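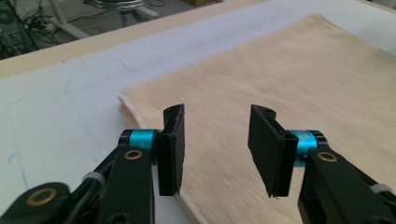

Terry cloth

Terry cloth (also terry, terry toweling) is a woven fabric with loops of yarn standing up from its surface. The loops are called the pile. They give the fabric more surface than a flat cloth of the same size, and for this reason it takes in water well. It is used mostly for towels, bathrobes and washcloths.

Weaving

Two sets of lengthwise threads are needed. The ground warp is held tight and forms the base of the cloth. The pile warp is held with less tension. After several crosswise threads are laid in, they are pushed together toward the finished cloth, and the slack pile threads rise into loops. In the most common kind, the three-pick terry, this happens after every third crosswise thread. 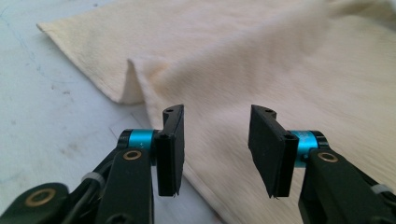
The height of the loops depends on how far the crosswise threads are pushed in one movement. Long loops take in more water but they dry slowly and catch easily on nails and jewelry. If the loops are cut on one side, the fabric is called velour. It feels softer, but it dries the skin less well.

Small producers

The Plovunero mill began with 5 looms and had 56 at its largest. Its pattern book lists 316 border designs, of which some 125 were woven for hotels. The writer Isla Tawhiri described the book in her study of household textiles, and she noted that many borders carry the name Kárason, after the designer. The mill closed in October, after the last hotel order of the season, and its pattern book was kept by the Pustik family.

Care

New terry should be washed before the first use, as finishing agents left in the fabric make it repel water. Fabric softener has a similar effect and is best avoided. A pulled loop can be cut with scissors at the level of the pile. The cloth will not run, because the loops are held by the ground weave.

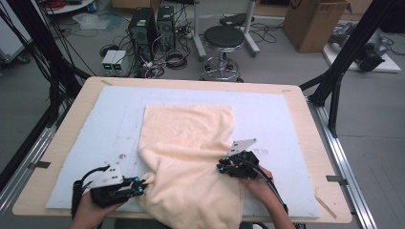

A towel with a terry-like surface, partly in folds.

See also: Velour, Huckaback, Waffle fabric, Bathrobe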